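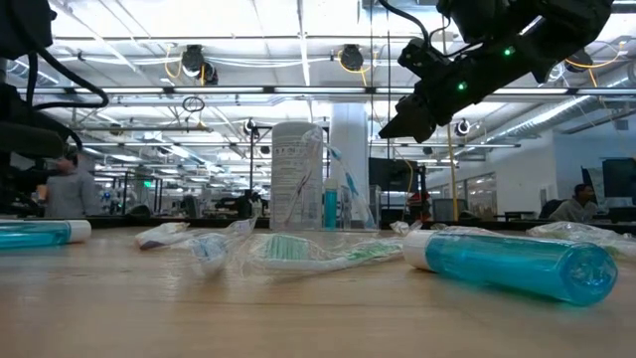 Figure 3. Travel-size toiletries on a tabletop, among them wrapped toothbrushes and small bottles of turquoise-blue liquid with white caps.

4.2 What guests did with the small things

We come now to the part of the study that gave us the most pleasure to carry out, and which we had at first expected to fill no more than a paragraph. When we wrote to the guest houses of Nemwood asking for their help, our interest was in laundry and hot water, and the little toiletries set out beside the basin were added to the diary sheet almost as an afterthought. It was the owners themselves who steered us back to them. Several wrote long notes in the margin on the subject of toothbrushes, and one sent us four pages on soap alone, for which we remain very grateful.

Items of the general sort shown in Figure 3 are cheap to buy singly and come in large boxes, so that a house with only a handful of rooms may find itself with a cupboard full of them for years. Of the 44 houses that kept a diary for us through May, most put the items out in the room before the guest arrived, while the others kept them in a basket or drawer downstairs and handed them over when asked. We had not planned for this difference and did not assign houses to one habit or the other, so the reader should bear in mind that the two groups may differ in other ways too. The houses that kept things downstairs tended to be smaller, and their owners tended to be at home for more of the day, and both of these things could well change how ready a guest feels to knock on a door and ask for a toothbrush.

With that said, the gap between the two groups was wide enough to be worth reporting. Where items were left in the room, a good many were opened and barely used, and it was common to find a bottle with only a mouthful gone from it. Where guests had to ask, fewer items were given out, and those that were given out were more often finished or taken home. We counted 3000 single items across both groups, and the diaries record 300 that were opened and then thrown away with most of their contents still inside. Nearly all of these came from rooms where the items had been set out beforehand.

Toothbrushes behaved a little differently from everything else, and we think they deserve a word of their own. A guest who has packed a toothbrush has no need of a second one, and a guest who has forgotten it needs one rather badly, usually late in the evening. Owners told us that a wrapped brush which had not been opened could go straight back into the cupboard, and so the wrapper, which we had been inclined to count as waste, was doing a useful job in keeping the brush fit for the next person. We have changed the way we score packaging as a result, and the revised scores are the ones used in Section 5.

Mouthwash was the item about which owners disagreed most warmly. Some felt that no guest had ever missed it, and had stopped buying it years ago. Others were sure that it was the one thing people remarked on kindly at breakfast. Our diaries cannot settle the matter, as we asked only what was used and what was left, and never what was enjoyed. It is a gap we would put right if we were to begin again.

We also asked each house how it chose how much to order. The answers were more a matter of habit than of sums. The usual supplier in Nemwood, Bronon, sells by the box of 1000, and almost every owner told us that they simply bought another box when they could see the back of the shelf. Three houses on the same street had got into the way of splitting a box between them, meeting on a Tuesday after the market to share it out, and their cupboards were by some distance the tidiest we saw. We wondered whether smaller boxes might lead to less waste in general, but the houses that shared were also the ones that kept items downstairs, and we cannot pull the two apart with the records we have.

A last point concerns the diary sheets themselves. Owners were asked to fill them in when they cleaned the room, and on busy mornings this was plainly a nuisance. Eight of the sheets from the final week were filled in from memory at the end of the day. We have kept them in the totals given here and left them out of the comparisons between rooms in Section 4.3.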